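Desumidificador Fornbridge Kendumel, avaliação depois do primeiro inverno

Comprei em novembro, escrevo agora porque só agora tenho contas da luz para comparar. Vai um bocado à pressa, desculpem.

Contexto: rés do chão virado a norte, paredes de pedra, roupa a secar dentro de casa. Condensação nos vidros todas as manhãs e aquele cheiro a armário fechado. Já tinha tido um Karaca pequeno, daqueles de pastilha, que fez o que pôde e morreu ao segundo inverno.

Instalação: nenhuma. Tirar da caixa, deixar em pé umas horas antes de ligar (vem no manual, página 5, letra minúscula), ligar. As rodas são boas em tijoleira, péssimas em tapete. O cabo é curto. Muito curto. Acabei com uma extensão, coisa que o manual desaconselha, e com razão.

Desempenho: na primeira noite encheu o depósito e desligou-se sozinho, como deve ser. Pus o alvo nos 55% e o quarto foi lá parar ao fim de dois dias. Agora mantém-se sem esforço. Os vidros deixaram de pingar. A roupa seca de um dia para o outro se a porta ficar fechada, com ganga demora mais.

Modo automático: gosto. Liga e desliga conforme a leitura do sensor. Só que o sensor fica na parte de trás, e encostado à parede lê mal. Afastem-no um palmo. Perdi uma semana até perceber isto, a pensar que vinha avariado.

Consumo: na velocidade máxima puxa 400 W, na mínima bem menos. Não notei susto na conta. Subiu um pouco em janeiro, mas também baixei o aquecimento, porque o ar seco aquece mais depressa e com menos um grau já se está bem.
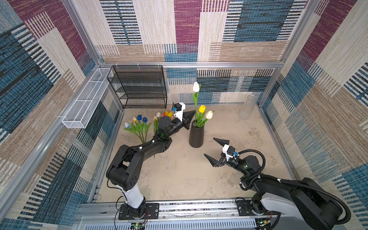
Faz muito barulho para ter no quarto?

Na velocidade mínima dorme-se bem, é um zumbido constante como o de um frigorífico. Na máxima esqueçam, usem de dia. O que acorda mesmo é o arranque do compressor, um toc seco. Ao fim de duas semanas deixei de dar por ele.

Drenagem contínua: tem saída para mangueira atrás, mas a mangueira não vem na caixa. Comprei uma da Ruremeck, serviu à primeira. Atenção à inclinação, se fizer barriga a água volta pra trás e o depósito enche na mesma.

Filtro: sai por cima, lava-se na torneira, deixa-se secar à sombra. Faço de duas em duas semanas. O aviso luminoso do filtro é só um contador de horas, acende esteja sujo ou não.

Assistência: a tampa do depósito veio com uma patilha partida. Escrevi para o apoio, respondeu a Sibel Tekin no dia seguinte, pediu foto e factura. Tampa nova em casa uma semana depois, sem pagar nada. Bom. Menos bom, o manual em português está mal traduzido e chama "vento húmido" a duas funções diferentes. Fiquei sem saber qual é qual e fui por tentatvas.

Frio: abaixo dos 5 graus quase não tira água. Na garagem não vale a pena, passa a vida a descongelar. Para isso é melhor um dessecante.

Pelo que paguei, estou satisfeita. Tirava-lhe uma estrela pelo cabo e pelo manual. Se alguém souber onde se arranjam filtros de carvão compatíveis digam nos comentarios, o da marca está esgotado desde fevereiro.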